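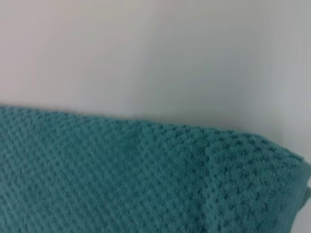
Kirsty Kinnear has folded towels for a living during 11 years, first in a hotel laundry in Iltdale and now at Brukine, a small guest house with a linen room behind the kitchen. I visited her there one morning in February. She gave me tea, moved a pile of pillowcases from the second chair, and began to speak before I found my pen.

"People think that a towel is a towel," she said. "But a flat towel and a towel with a bumpy weave are two different jobs. The flat one obeys you. The bumpy one has air inside, so it wants to open again."

At Brukine the bath towels have this second kind of weave, in a blue-green colour which Kirsty chose herself. Before, the house had white ones. I asked if guests had complained.

"No, it was me who complained. With white you see every mark of make-up, and you wash and wash. Teal is more patient." She laughed. "My sister says it is a colour for a dentist. I like it."

She buys them from a supplier called Okabe and keeps 200 in the house, more than it needs in winter. In the summer weeks, she told me, the shelf can be half empty by the evening.

I wanted to know how she folds, and she was glad to explain it slowly. The towel lies flat on the table first. She smooths it with the side of the hand, from the middle to the ends, and only then takes the two corners. The first fold is along the length.

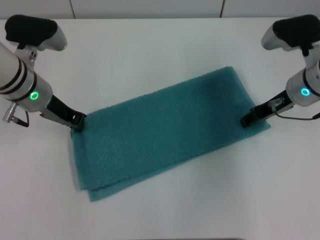
"The long fold decides everything," she said. "If the corners do not meet there, you can do what you like afterwards, it will be crooked. Many people correct it at the end, with pulling. I tell them to open it and start again. It costs you a few seconds."

She does not mind if the lower layer shows a little at one side, provided that this side goes to the back of the shelf. The guest should see the round fold in front. She learned this from Sorin Kolev, who managed the laundry in Iltdale when she was new there.

"Sorin was strict, but he never shouted. He would put your towel back on the table, open, and walk away. On my first day he did this 53 times. I counted because I was angry."

And the table? She prefers a white one, plain, without a cloth on it. Loose threads are easy to find on white, she explained, and coloured fluff also. Her old table at the hotel was dark brown and she found it tiring for the eyes.

Before I left, I asked if she folds the same way at home. Kirsty looked at the door, as if Sorin could be standing behind it.

"At home my husband does the towels," she said. "He rolls them. I have asked him where he learned it and he says from a film. I leave them like this. More tea?"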